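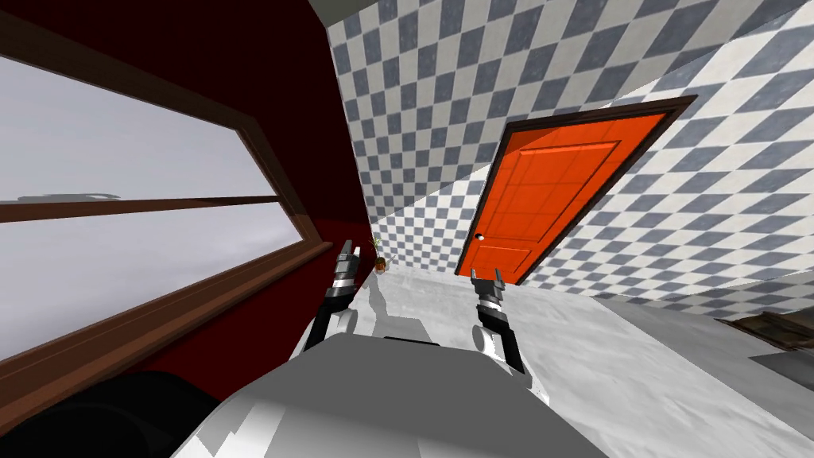
Ginger and the Unsettled Stomach

By Obaidul Ranasinghe
October 26, 2023

Ginger is a rhizome, an underground stem that stores starch, oils and a group of sharp-tasting compounds called gingerols. When the rhizome is dried, part of the gingerol content loses water and becomes shogaol, which tastes hotter. Fresh and dried ginger are therefore different preparations, and a recipe written for one should not be copied straight over to the other.

Most of the interest in ginger concerns nausea. Studies have looked at morning sickness, motion sickness and the hours after surgery. Results are most consistent for pregnancy and weaker for travel. The compounds seem to act on serotonin receptors in the gut wall, and may also speed the emptying of the stomach, though that second effect varies a good deal between people.
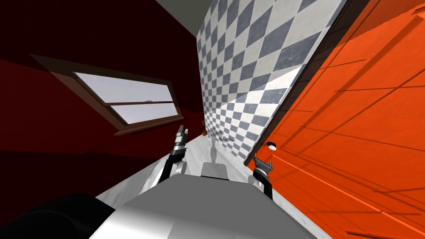
Red wall with wood-framed window, beside checkered tile.

At Kunik, a small herb dryer outside Stosusville, the rhizomes are washed, sliced across the grain and dried on racks at low heat. The May lot came to 1493 pounds fresh. Slices go into the mill only when they snap cleanly – a slice that bends still holds enough water to cake the powder and invite mold.

Capsules from the Bustamante shop in Etirach hold 500 milligrams of the powder each. The label suggests one with food, up to twice a day. A cup of tea is harder to measure. The shop's own sheet calls for 15 grams of fresh root, sliced thin and simmered under a lid.
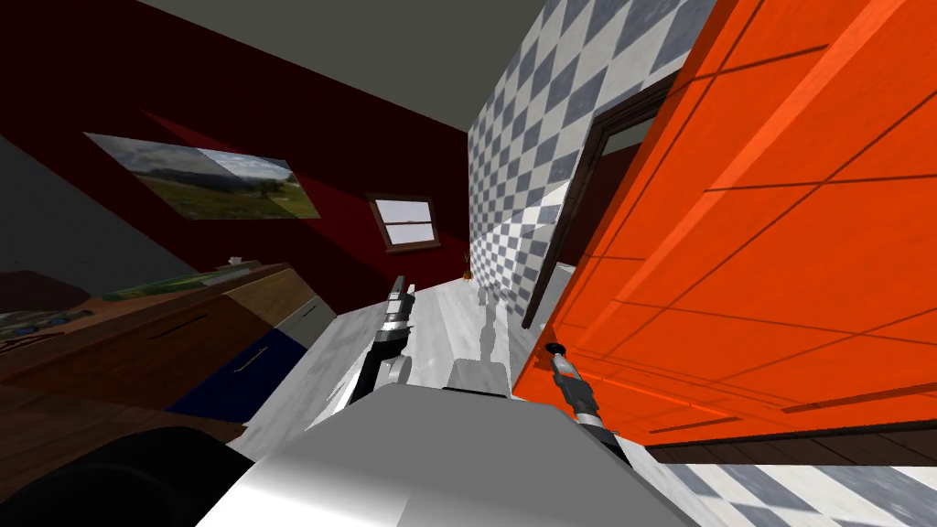 The lid matters, as some of the aroma compounds leave with the steam. Peeling does not matter much if the root has been scrubbed. Simmering longer gives a hotter cup, and past a certain point a bitter one.

Side effects are mostly mild: heartburn, gas, a burning feeling in the mouth. Anyone taking blood thinners should ask a doctor or pharmacist before using ginger daily, and the same goes for people with gallstones or surgery on the calendar. Pregnant readers should ask as well.

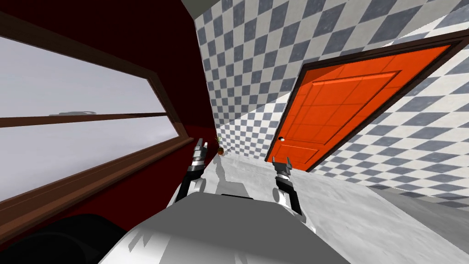
Window with a brown wooden frame and sill.

Kunik keeps a sample jar from each lot and opens it after 42 weeks to compare smell and color with fresh powder. The older powder is usually paler and flatter. At home, a closed tin in a dark cupboard is adequate. Whole dried slices keep their strength longer than powder and can be ground in a coffee mill as needed.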